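Dondusstead Lab Begins Household Demonstration Series With Laundry Tasks

The Dondusstead Institute for Assistive Machines has begun collecting laundry demonstrations for its home assistance program, in which trained operators guide a humanoid robot through everyday chores by remote control. The laundry series is the second set of tasks in the program and will continue through December. 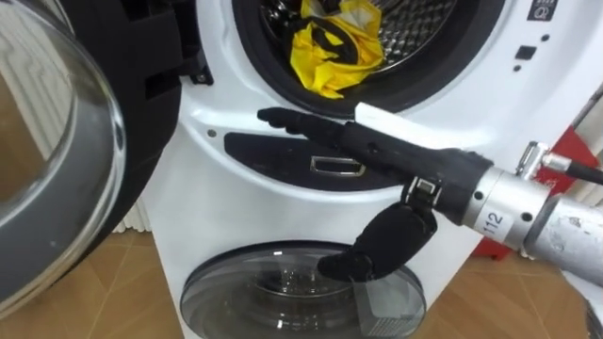
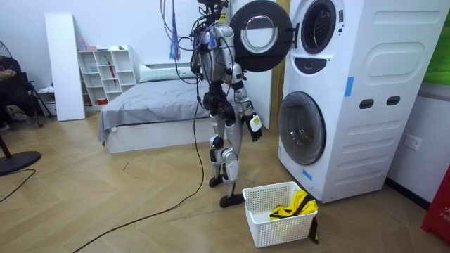 The humanoid robot at the stacked laundry unit, with the upper door open.

The program is led by Adhiambo Wanyama, who joined the institute from its rehabilitation engineering group. Under her direction, operators control the robot's arms and hands from a station outside the practice room, and each attempt is stored together with the operator's commands and the readings from the robot's joints. The stored attempts are then used to train a control model, which will later be asked to carry out the same chores without an operator.

"Laundry was chosen after a long discussion with the people we hope to serve," Wanyama said. "Many of them told us that they can manage the buttons on the machine but have trouble bending, reaching and lifting. We wanted to record those movements carefully, at a pace that would be acceptable in a person's home."

The series is divided into four tasks: opening a machine door, placing clothing in the drum, taking clothing out of the drum, and closing the door. Operators practice each task separately before combining them. As of the most recent progress report, the team had accepted 273 demonstrations into the training set. Attempts in which a garment is dropped are kept in a separate file and marked accordingly — they are not used for training at present, although the team expects to study them at a later stage.

Teguh Sinaga, senior operator, is responsible for preparing new staff. Trainees begin with the robot's arms only, moving them to marked positions in open space, and are introduced to the hands once their supervisor has signed off on the first stage. Door handling follows. According to Sinaga, the door is the part of the work on which operators spend the most practice time.

"A person opening a washing machine hardly thinks about where the elbow goes," Sinaga said. "At the station you have to think about it every time. The door swings toward you, and the arm has to leave room for it. After some weeks the operators develop a habit, and the recordings become much more even."

Soft items present a different difficulty. A shirt or a towel rarely lies the same way twice, and its shape changes as soon as it is touched. For this reason the written procedure asks operators to let garments fall naturally between attempts and to avoid arranging them. It also limits each operator to two sessions a day, with a rest period between them.

The control station was supplied by Skurico under an equipment agreement signed last year. Mwangi Sang, who manages the station for the institute, said that a recent software update had shortened the delay between the operator's hand movement and the robot's response. Operators had requested the change in their written comments after the first set of tasks, which dealt with kitchen storage. Sang added that a second update, covering the display used by the operator, is being tested and will be installed once the current series has closed.

Safety rules for the series were reviewed before recording began. A member of staff must have the stop control within reach whenever the robot is powered, and no one may step between the robot and an appliance during an attempt. The robot's joints are inspected at the start of each working day, and the results are entered in a log held by the program office.

Funding for the home assistance program is provided through the Kuria Fellowship for Care Technology, which also supports Constanza Echeverría's research on how demonstrations from several operators can be combined. Echeverría is comparing models trained on the recordings of a single operator with models trained on the full set. Her early results will be presented at the institute's winter seminar, and a written report will follow.

"Two operators may do the same job equally well and still move quite differently," Echeverría said. "One may reach in from the side, the other from the front. If we simply mix the recordings, the model may settle on something between the two that neither operator would have chosen. We would like to understand when that happens."

The institute intends to move to a third set of tasks after the laundry series. Bed making and floor pickup are both under consideration, and a decision is expected from the program office once the present recordings have been reviewed. Care organizations that wish to comment on the choice of tasks may write to Jocelyn Evangelista, program coordinator, at the Kjærgaard Building. Requests from schools and colleges to observe a session should be sent to the same office — places are limited, and visitors are asked to apply in advance.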